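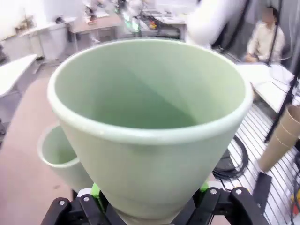

I've been on the hunt for decent everyday cups for the best part of a year, and the Flemetti ones have finally ended the search. They're the plain, flared sort that you could mistake for a little flowerpot, and I mean that as praise! The pale sage green is what sold me, along with the thick rolled rim that goes almost white where the light catches it, and the faint band running round the outside just under the lip. I bought 2 in May to see how we got on, and went back for more within the month.

First, drinking from them. I was worried the chunky lip would feel like sipping from a toothbrush mug, but it's lovely – smooth, rounded, no dribbling down the chin. The mouth is wide, so tea cools faster than it does in my old Masent mugs. If you nurse a hot drink all morning you may find that annoying. I gulp mine, so I'm happy.

Then there's everything else they end up doing. Mine have held soup, cereal, a bunch of parsley, paintbrushes, and (for one long weekend) a basil plant that needed somewhere to live. They're properly easy to clean as well, because you can get your whole hand in and reach the bottom with a sponge. No bottle brush, no tea ring lurking where you can't get at it.

The narrow base does make them a bit top-heavy when full. I've knocked one over, reaching for the marmalade, and I'd think twice before handing one to a toddler. They also take up more cupboard space than straight-sided cups, so measure your shelf if it's a tight one.

Colour is worth a word too. On the Brastora website it came up almost mint, and I nearly didn't order. At home it's softer and greyer than that, especially down inside the cup on a dull afternoon, and it sits nicely next to white plates. I've had the Bittencourt tumblers in the past and they were a much harsher green – I went off them in weeks.

Would I buy them again? I already have, and I'm eyeing up the bigger jug in the same colour. A handle would be nice for the really hot stuff, so if Flemetti ever make one I'll be first in the queue. For now I just wait five minutes or wrap a tea towel round it.

Search reviews
Type a product or brand
Go

Recent reviews
Masent stacking mugs, two years on
Bittencourt tumblers: pretty but loud
Brastora dish rack
Best small jugs for small fridges
Flemetti side plates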